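Minutes of the maintenance meeting, hand-held gripper pair and folding station
Project Prokden, Vesent workshop, small meeting room
Nov 16, 2018

Present: Defne Kocabaş (chair and minutes), the two technicians from Vesent, the software developer from Brarkell, one of the two operators who do the garment sessions.
Excused: the second operator, who sent her remarks in writing.

1. Minutes of the last meeting

The minutes were accepted with one correction. Under item 3 it was written that the spare finger set was ordered from Rowbotham. The set was only requested, and the order was placed four days later. Defne has corrected this in the shared folder.

2. Condition of the grippers

The technicians have opened both units of the pair since the last meeting. Unit A had lint in the finger slides, mostly on the right side, and a little of it had gone down behind the plate. It was removed with a soft brush and dry air. Unit B was clean inside, but one screw of the housing was not tight. It was tightened by hand and marked with a line of paint, so that we can see next time if it has moved.

The opening and closing of the fingers was measured on both units after cleaning. Unit A closes fully. Unit B stops a little before the end, and the operator said she can feel this when she takes thin cloth, because the cloth slips out at the moment of lifting. The technicians think that the return spring is tired. It will be changed first on unit B, and only if the result is good also on unit A.

There was a discussion if the fingers should be changed at the same time. The developer prefers one change at a time, otherwise we do not know which part has made the difference. This was agreed.

3. Sessions with garments

The operator reported on the work in the homes. The pair has now done 233 sessions with clothes, of which 18 had to be repeated. Most of the repeated ones are with light blouses and dresses that have a ruffle or other loose edge. The ruffle goes between the two fingers before the main cloth does, and then the fold is pulled to one side.

She showed how she approaches such a garment when it is spread on the bed: one gripper stays low and straight in front of her, and the other comes from the left with the fingers a bit down. She finds this easier for the wrist than holding both grippers in the same direction. The chair asked to write this into the setup sheet as a recommendation – the operators have different arms and different beds, so it should not be a rule.

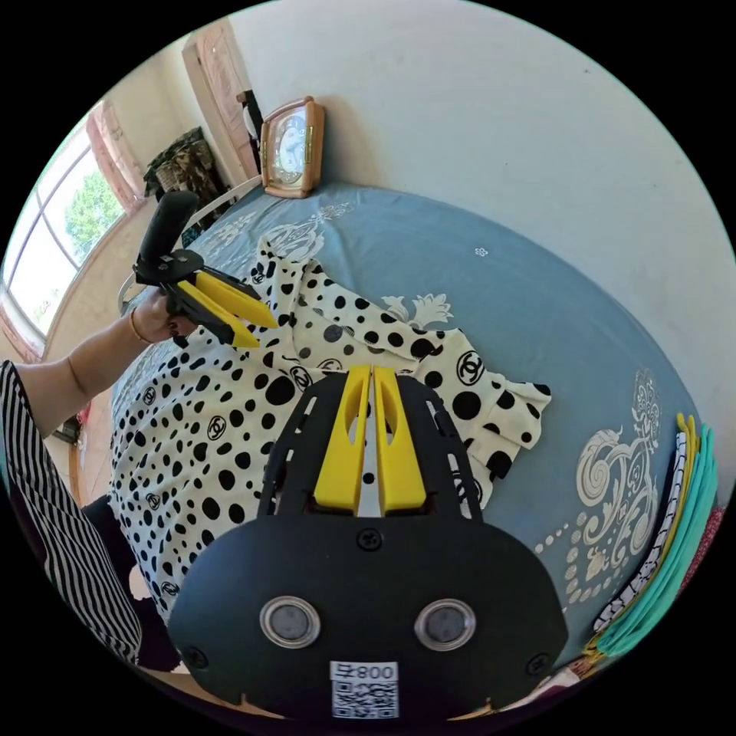 The second operator wrote that she has pain in the thumb after long sessions and asks for a shorter session. It was agreed that a session block ends after eleven garments, also if there is time left. The operator takes a break and wipes the fingers before the next block.

Patterned bedspreads were also discussed. The developer explained that the tracking itself has no problem with a strong pattern, it even gets more points to hold on to. The difficulty comes when we check the recordings by eye, because a patterned garment on a patterned cover is slow to review. No change in the homes is requested. The reviewers will get more time for these recordings.

4. Lenses and calibration

The calibration was done again after the cleaning. Unit A is inside the limit. Unit B was outside the limit at the first try and inside it at the second try, after the board was put flat on the table. The technicians suspect that the board has become bent in the transport bag. A new board with a hard back will be made in the workshop.

The lenses must be wiped only with the cloth from the kit. In one kit the technicians found a paper tissue, and paper leaves small fibers. The operator asked for two lens cloths in each kit, so one can be washed. Agreed.

The question came up again how often the calibration should be done. At present we do it every second week. The developer proposed to do it also each time the housing was opened, even if the technician is sure that nothing has moved. There was no objection.

5. Labels and records

Each gripper keeps its printed label with the code. The label must be readable by the scanner before the unit leaves the workshop. When a label has become weak, it is printed again with the same number. A new number may be given only when the housing is changed, and then the old number is closed in the record.

The maintenance record has now 424 lines and is difficult to read. Many entries say only "checked". The chair asked everyone to write what was checked and what was found, also when nothing was found. The technicians would like a short list to tick – Defne will prepare a draft and send it to both for comments.

6. Spare parts

The springs are in stock. The finger set from Rowbotham is confirmed but without a delivery date. If it has not arrived by January, we will print a temporary set in the workshop. The temporary set will be used for practice and not for recorded sessions, as the surface is rougher and pulls threads from knitted cloth.

Screws for the housing: the box is nearly empty. To be ordered together with the brushes.

7. Actions

Technicians: change the spring on unit B, measure the closing again, calibrate, write the result in the record.
Technicians: make the new calibration board.
Developer: mark the repeated sessions in the list, with the type of garment.
Operators: use the new block length and report on the thumb at the next meeting.
Defne Kocabaş: setup sheet, draft of the tick list, order of screws, brushes and lens cloths, question to Rowbotham about the delivery date.

8. Other

The developer asked if the chargers can stay in the workshop overnight. Yes, but on the metal shelf and not on the bench.

Next meeting will be fixed by e-mail when the spring on unit B is changed.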